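Can a robot tidy my kitchen yet?

Mar 21, 2022

I've been promising a proper post on household robots since December, when I wrote a quick grumble about the washing-up and got more replies than I've ever had for anything on this blog. Most of you wanted to know the same thing. Can a machine do the chores yet, the real ones, the ones with socks in?

So I've spent far too many evenings reading (and watching clips at double speed with a cup of tea), and I am more excited than when I started! The short answer is no. The long answer is much more fun.

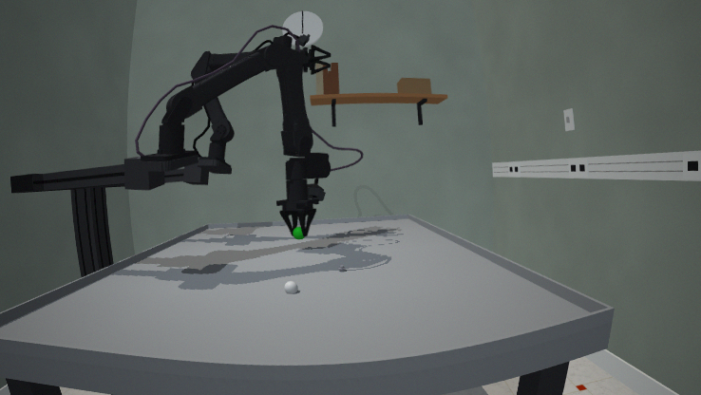

Picking things up is where nearly all of it begins, and I had no idea how much there is in it. You and I grab a mug without a thought, but a machine has to work out where the mug is, which way to come at it and when to stop squeezing. A lot of the practice goes on in simulation, with plain shapes on a plain surface, and I've grown very fond of these bare little rooms. A green ball between the fingers, a white one on the table, a shelf on the wall with a few book-like blocks at one end – it's halfway to my front room already. Two arms on one rail, too, and I'd take a pair of those over the sink tomorrow.

The trouble is that a ball is a ball from every side. A tea towel isn't. I read through a write-up from a small project called Mangubat, where they had a simulated arm try 1,891 pick-ups of everyday shapes, and the soft things were miles behind the hard ones. Cloth folds up on itself and hides its own corners. Mine does that to me as well, especially fitted sheets.

Shop floors are further along, as you'd expect. A packing firm in Stinolgate called Durar has 2 arms filling boxes, and they get through 258 boxes in a shift so long as everything arrives the right way up. That last bit matters! Nothing in my kitchen has ever arrived the right way up.

The one I'm watching most closely is Candel, which is meant to load a dishwasher. Their last demo took 13 minutes for a single rack, plates only, no cutlery. I can do it in three, but I moan the whole way through, and I'd happily give it the 13 and go and sit down.

Next time I want to get into laundry folding, so if you've seen a good clip, leave it in the comments.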